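Giving an old desktop PC a second life with more memory

If you've got a tower under the desk that takes an age to open a web page, please don't bin it just yet! Adding memory is one of the cheapest and most satisfying jobs you can do at home, and the first time I tried it I was grinning for the rest of the day. My own machine was a tired old Odera that a school in Dekimcombe was clearing out, and it's still going strong.

Start by finding out what your computer can take. Look up the model number on the maker's website and note three things: the type of memory, the largest total it will accept and how many slots there are. DDR3 won't fit a DDR4 slot, so check before you spend anything. Second-hand sticks are fine — mine came from Drudex, a little repair shop in Plilwood, and cost me 14 pounds.

Now shut the computer down properly, switch it off at the wall and pull out the power lead. Hold the power button in for a few seconds to clear any charge that's left. Take the side panel off and lay the case flat on a table. Touch a bare metal part of the case before you reach for anything else, and do it again whenever you've wandered off for a cup of tea.

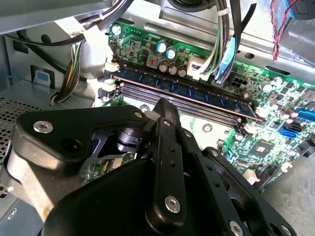

Push the clips at the ends of the slot outwards (some boards only have one that moves). Hold the new stick by its edges and find the little notch along the bottom, which lines up with a ridge in the slot. Press down firmly at both ends until the clips snap back in. It takes more of a push than you'd think! If it won't go, lift it out, turn it round and try again.

Leave the side off for the first start, but keep your fingers out while the power is on. If you get beeps and a blank screen, switch off, unplug and reseat the stick. Nine times in ten that cures it.

Once you're in, open the system information page and check the new total. Mine went from two gigabytes to six, and I can have the radio and a dozen tabs open together — bliss.

Last updated Sunday, May 20, 2018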